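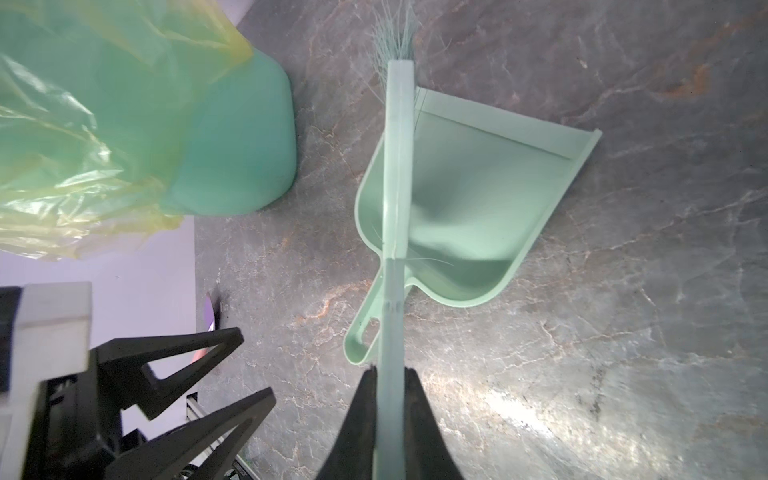

Mint green, from the brush to the dustpan to the bin.

Against the Matching Set

6 January 2025

The holidays are over, the needles are in the carpet, and once again the stores have decided that what I need is a dustpan that goes with something. I was in Skellent on Saturday for a light bulb. To reach the light bulbs at Skellent you have to walk through cleaning, and cleaning has been rearranged by color. There was a mint bay, a blush bay, a bay in a shade the sign called oat, and at the far end, in disgrace, a bin of plain red dustpans marked down to clear.

I have opinions about this and I have had them for a while. My first dustpan was metal, gray, and dented along the lip so that it laid down a thin line of dirt every time you used it. You chased that line backward across the kitchen until it was too small to see, and then you called the floor swept. The brush had come from some other household altogether. Neither one was attractive, and it never crossed my mind that they should be. They lived in the gap next to the refrigerator, where the flashlight also lived, and when I wanted one I stuck an arm in and felt around.

The matching set wants more from you than that. Buy a mint dustpan and a mint brush and you've made a small promise that they will be seen. Then the bin has to be mint too, or the brush looks like a mistake. Then the bin needs a bag, and the bag people have not been told about any of this. The bag is the green of a bag. It sags over the rim in big crinkly folds and covers up the very part you paid extra for. I have never seen a trash can in a catalog with a bag in it, and I have never seen one in a house without.

I'm not against color. I own a yellow bucket and I'm fond of it. What I object to is the idea that cleaning goes better when the equipment agrees with itself. A brush has one job, done down near the baseboard by a person in a bad position with their glasses sliding off. From there you can't appreciate a palette. You can appreciate bristles, and this is where the coordinated sets tend to get vague. The tag gives you the name of the color in letters an inch high and says nothing at all about what the bristles are made of or whether they'll still point the same way in May.

My own mint set (yes, all right, it was a gift) lost its shape in a few weeks. The bristles spread like the hair of someone who has slept on a bus. They still sweep, after a fashion, but they also flick, and what they flick goes under the stove. I have considered trimming them. Kwame Asamoah told me he trims his with kitchen scissors every spring, and I've decided not to ask what else those scissors are used for.

Then there's the question of where it all goes. The people who sell you the set will also sell you somewhere to put it: hooks, rails, caddies, wire baskets with dividers. I've bought most of these. I spent 800 words in this column a couple of years ago praising a rack from Marín that held four brushes by the neck, and I would like to take back perhaps 302 of them. The rack was well made. It's still on the wall. It holds an umbrella.

The trouble with a basket on the wall is that it's up there, and the mess, by long custom, is down here. When you've finished sweeping you have a dustpan in one hand and your knee in the other. The floor is right there. You put the dustpan on it, meaning to come back. Wall storage gets installed on a good day by your better self, and it waits for that person to come home.

I don't even think the floor is such a bad place. A dustpan beside the bin is a dustpan you'll use. One that has been hung up neatly behind a door, by that oval hole in the handle that every manufacturer faithfully supplies, has more or less retired. I have looked at a lot of handles over the years and I'd guess that most of those holes will never meet a nail.

The one thing I'd defend about a set is that the brush clips into the pan, when it does. My sister-in-law in Drelska has one that snaps together with a really satisfying noise, and she has owned it longer than her car. It's brown. I asked her where she got it and she said it was in the house already.

So, my position, for anyone standing in the oat bay with a phone in one hand: buy the brush for the bristles. Press them against your palm, hard, and if they lie down and stay down, put it back. Buy the pan for the lip, which should meet a flat shelf all the way across with no daylight under it. If those two turn out to be the same color, fine, these things happen. Spend what's left on a second dustpan for upstairs, which will improve your life more than any amount of coordination, and leave the baskets at the store until you know what's going in them.

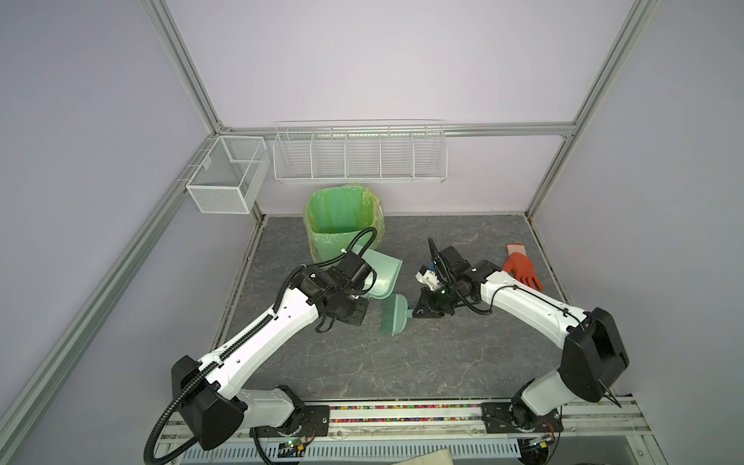 Natalina Negri wrote in after an earlier grumble of mine on this subject to say that I had it backward. She bought the whole set, she said, all one color, precisely so that her family would put it back together. "If the brush is blue and the pan is blue, even my son can see they belong in the same place. When they were odd, the brush went to the garage and the pan went to the yard, and I swept with a magazine." She added that her wall baskets are full, and that I should try filling mine before complaining about them.

I've thought about this letter more than I'd like. There's something in it. A matching set is a kind of label, and a household with children in it probably needs labels. It's also true that nobody ever used my old gray dustpan to dig a hole, though I put that down to the dent.

But I'd point out to her, with respect, that two things being the same color only tells you that they belong together. It doesn't tell you where. I have found my mint brush and my mint dustpan side by side, a perfect couple, on the stairs, in the bathtub and under the dining table, with a single work glove a little way off. The other glove has been missing since the fall. It was part of a matching pair, and I'll let Ms. Negri make of that what she wants.

I did get the light bulb. I also got one of the red dustpans. The lip is straight, the handle is ugly, and it's on the kitchen floor next to the bin, where I can reach it.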